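Larnuvstead victim services office extends evening hours

The county's victim services office in Larnuvstead will stay open until 8 p.m. starting in December, director Jyoti Rastogi said.

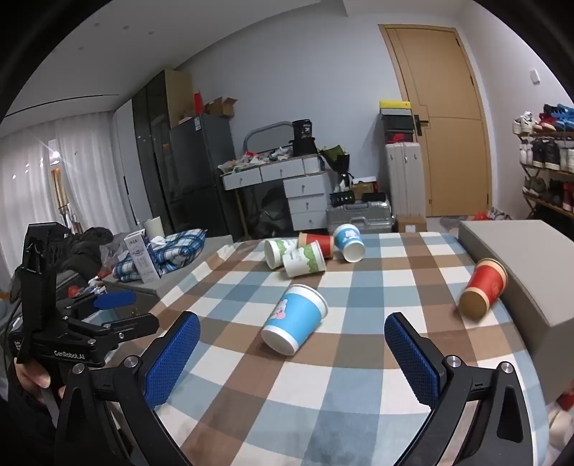

The office helped 765 people last year with court dates, emergency housing and funeral costs. Many of them work days and could not come in before closing.

Two advocates will cover the added hours. Sheriff's Lt. Said Tahiri said deputies will hand out the office's number on every assault and homicide call.

Walk-ins are welcome at 740 Botha Street.

Recent items
Skomberg bridge patrols resume
Court clerk adds payment window
Venen Road shooting: hearing moved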